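Mindus software group, regular meeting
7 Jun 2021, upstairs room
Chair: Sugeng Gunawan
Minutes: whoever arrived last, so me again

Present: everyone on the software side, plus two from mechanical who had heard there would be muffins. Apologies from the muffins.

1. Minutes of the last meeting

Accepted. Sugeng asked that the phrase "the planner is basically finished" be struck out. The person who said it asked that as well. Struck.

2. Names

We now have two services with names that sound like furniture and one called Tinder, which was meant to be short for the thing that kindles the control loop. The name was agreed in January by people who have since claimed they were joking. New staff keep asking about it at the worst possible time, usually in front of clients. Motion to rename it was put and lost. Renaming would touch every launch file, and the launch files are held together by habit. Tinder stays.

3. Prieto (planning)

The planner still prefers to reach its target by way of the scenic route. On the bench replay it found a legal path every time, and some of those paths took the wrist most of the way around to get to a spot directly beneath it. Mechanical expressed a view about cable wear. The view is not recorded.

The cause seems to be the joint cost weights, which were copied from the old arm and never looked at again. Changing them is one line. Working out what to change them to is the rest of the fortnight. There was a short discussion about whether we could simply tune until it looked right. Sugeng said that was how we got the present weights.

Agreed: new weights go in behind a flag, default off. The replay set gets run both ways and the joint travel compared. If the new ones are worse we say so in the channel and don't quietly delete the branch, as happened with the last one.

4. Logging

The log buffer holds 4000 entries and then starts writing over itself from the top. This is documented. It was documented by the person who got caught by it, after the fact, in capital letters.

The trouble is that the gripper node now writes a line every time it checks whether it is still holding something, and it checks constantly, like somebody patting their pocket for their keys. By the time a run goes wrong, the interesting part has been pushed out by hundreds of polite notes saying all is well. Proposal to log only when the state changes. Carried without a vote, and with some feeling.

A bigger buffer was also suggested. Left on the list with the other things that would let us avoid fixing the first thing.

5. Clirel (perception), block detection on shiny surfaces

This took up most of the meeting. The detector is fine on matt surfaces. On the polished marble-pattern top it becomes imaginative. In the worst batch, 8 of the 50 test views came back with a block where there was only a reflection, and in five of those it gave the reflection the higher confidence. Sugeng asked what the detector thought a block was. The answer given was "something pale with opinions".

Points raised:

The brightness threshold is doing too much of the work. It was set for a dark mat, where a pale block is the brightest thing going. On the marble it isn't even close, and the threshold lets the glare through as a candidate every time.

Masking saturated pixels before the candidate step gets rid of the worst of it. It also leaves a hole, and the contour code then gets very excited about the edge of the hole. The mask needs to be grown a little and its border ignored.

The stripes across the surface upset the edge filter, which likes a straight line and isn't fussy about where it comes from. The orange veins are less of a worry. They show up as texture and mostly get thrown out on shape.

Somebody asked whether we could put a mat down. We could. The answer was minuted last time too: customers have benches, some of them are shiny, and we are not going to post everyone a mat.

There was a longer argument about whether the detector should know the gripper state. At present it doesn't, so a block between the fingers and a block on the surface are all the same to it, and Prieto has on occasion been asked to plan a path to something the arm was already holding. It did find one. The perception side would like to keep the detector ignorant and sort this out downstream. The control side, being downstream, would not.

Two wrist views, the first with the block in the fingers and the second with it down on the surface:

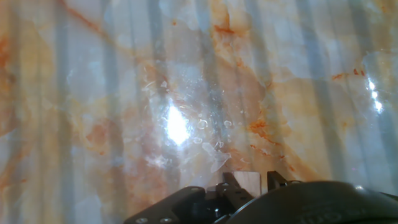
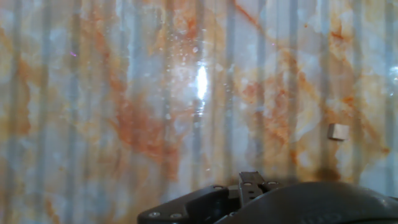 Compromise reached after the kettle: the detector stays as it is and reports whatever it finds in wrist coordinates. A small filter between Clirel and Prieto will drop any candidate inside the finger volume when the gripper reports closed on an object. Control writes the filter, perception writes the tests for it, and neither gets to review their own. If the gripper state is stale the filter passes everything and raises a warning, and we will all try to read the warning.

The fixed exclusion zone over the gripper hardware also needs redrawing. It was done by hand for the previous camera mount and is out by enough to matter at the tips.

6. Simulator

Still has no glare in it. The sim surface is a perfect even grey and every block is found on the first attempt, so morale in there is very good. Suggestion to add a bright patch at a random position and some stripes. Not physically correct, but closer than what we've got. To be tried if item 5 leaves anyone with an afternoon.

7. Other business

The build machine has been renamed back. Please stop.

The whiteboard photo of the state machine is now the only copy of the state machine. Someone will type it in. Sugeng looked around the table for a while and then wrote down his own name.

Actions

Sugeng: type in the state machine; keep the list of rejected names where people can't add to it.
Planning: new joint weights behind a flag, replay both ways.
Control: log on state change only; write the held-object filter.
Perception: saturation mask with the border ignored; tests for the filter; redraw the exclusion zone.
Mechanical: muffins.

Next meeting same room, same time, shorter if item 5 allows.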